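Reading time: 4 min

Standing a Plate on a Wire Display Stand

Wire stands are cheap, light and easy to store, and most failures with them come down to three things: wrong size, bent feet, or a plate set in at the wrong angle. The notes below apply to single-wire and bent-rod stands used on a table, shelf or sideboard.

Size

Measure the plate across the full diameter, then measure the stand from the tabletop to the top of the back support. The support should reach at least half the height of the plate. A 5-inch stand will carry an 8-inch plate. Heavy stoneware needs a taller one. Makers' size charts are usually based on flat porcelain; Postcombe lists its stands by plate diameter and Istunden by wire height, so the numbers on the two boxes are not interchangeable.

Check the stand before loading it

Set it empty on the surface where it will be used and press lightly on each foot. If it rocks, the wire is twisted. Correct it by hand with the stand held in a folded towel. Pliers mark the coating, and bare steel will rust where it touches a damp shelf.

Set the stand square to the front edge of the table with the feet pointing toward you. Hold the plate by the rim, tilt it back slightly, and bring it in from the front.

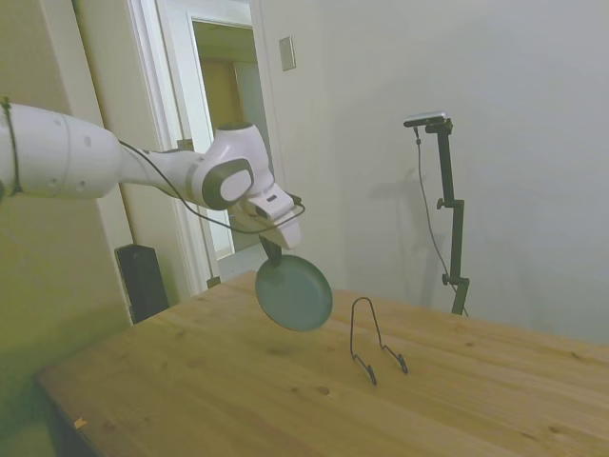 Seating the plate

1. Lower the bottom rim onto the feet first. Keep hold of the top.
2. Let the plate lean back until it meets the support. It should touch without sliding.
3. Check that the rim sits behind the upturned ends of the feet, if the stand has them.
4. Release slowly. If the bottom rim creeps forward, lift the plate out and spread the feet a little wider.
5. Tap the table once with a knuckle. A seated plate may hum but should not shift.

A plate with a deep foot ring may catch the wire on the ring instead of the back face. Geetha Unnithan, who sent in the question that started this page, had this problem with a Sầm serving plate. Bending the support back by the width of a pencil cured it.

Angle

A steep angle shows the face well and takes up less depth on a shelf. It also leaves less margin when a door slams. 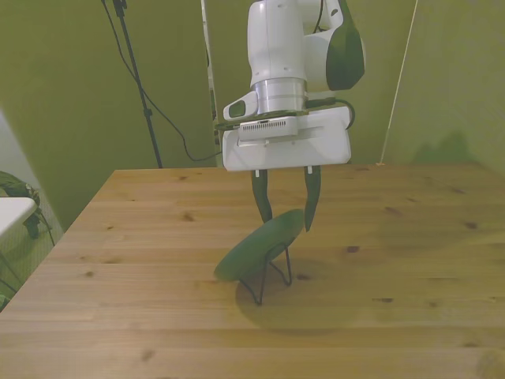
For a table in regular use, lean the plate further back and keep it a hand's width from the edge. Glossy glazes pick up glare from overhead lights at low angles, and turning the stand slightly to one side removes most of it. Matte glazes can face any direction.

On smooth wood, put a dot of clear museum gel under each foot. Replace it every 4 months. Felt pads are not suitable, as they let the stand slide.

We use cookies to improve your experience on this site. Accept | Manage settings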